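4.3 Working beside the arm

1. Before the shift, the operator presses Hold and waits for the tone.
2. Set the Zilon controller to speed 90.

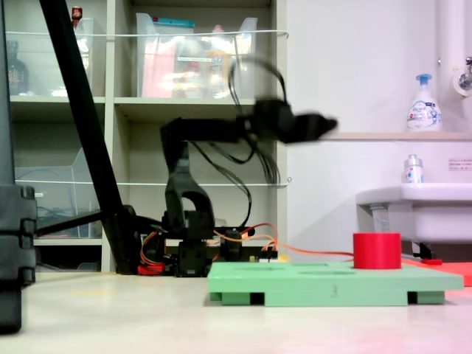
Sorting by hand is now a small part of your job; mostly you load, check and sign. Place the red cup on the right end of the green board, the one marked 3 -- keep your hands away from the gripper.

Caution: do not step over the wires on the floor.

Note: questions about new duties go to Carys Maddocks, extension 320, on Friday.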